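We use cookies to remember your settings and to see which pages people read. Accept all | Manage choices

Filed under: Student Work, Housing and Interiors

Grout, Mostly: What We Learned About Tile Upkeep in Shared Buildings

Our group picked tile because the other groups had already taken kitchens, lighting and "wellness." By March we had opinions about grout, which none of us had planned on.

The question was simple enough. When a building has a lot of tile in its shared areas, who keeps it up, and how badly? We looked at Gikdale, a block of student apartments with tiled halls, and Andance, an older building across the street with the same idea and a smaller budget. We read the cleaning logs for both, asked residents to fill out a short survey, and spent more hours on our knees with a flashlight than the course handbook suggests.

The survey

We handed out 145 forms and got back 19. Our instructor called this "a finding in itself," and we chose to take it as praise. Most people who answered had no idea the halls were cleaned on a schedule. Two thought the tile was stone. One wrote a full page about the laundry room, where there is no tile at all, and we have kept it in the appendix out of respect.

The people who did notice the tile noticed the lines between. A stained tile passes for a pattern, especially in brown. A stained grout line looks like neglect, even when the floor was mopped that morning.

Speckled finishes came up a lot in our reading. They hide dirt well, and the Gikdale manager was proud of this until we pointed out that they hide it from the cleaners too. Pale grout next to a mottled brown tile is the usual pairing. It looks tidy on day one and keeps a careful record of every day after that. Wood trim at the corners and around doors takes the mop water, and the logs at Andance mention swollen trim more often than cracked tile.
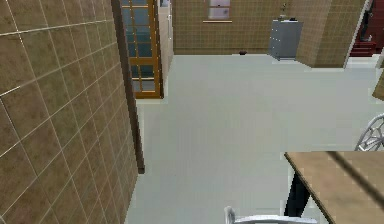 Costs

Andance spent 1,000 dollars last year on hall cleaning and repairs. Gikdale spent 3,000. We expected the second number to buy a visibly better hall, and we looked hard for the difference. The Gikdale money went mainly to a sealer called Piltero, put down twice. The second coat was put down over dirt, so the dirt is now very well protected.

Andance used a plain brush and a powder cleaner from Ferri, a local supply store. The work was slow and the results were patchy, but the patches were at least clean. We did try to compare the two buildings by scoring grout color against a paint card. Three of us scored the same hall and got three different answers, so the scores are not in this report.

What we would do differently

We would write a shorter survey and leave it by the mailboxes instead of under doors. We would look at the floors at the same time of day – our first visit was at 8 a.m. and our second at dusk, and everything looked worse at dusk, including us.

For the buildings, we suggest cleaning the grout before sealing it. This seemed too obvious to put in writing, but we have seen the second coat. We also suggest a darker grout the next time a wall is redone, and a dry cloth along the wood trim after mopping. Both managers have a copy of this page. Gikdale replied to ask which one of us had moved the wet floor sign.

Last updated: March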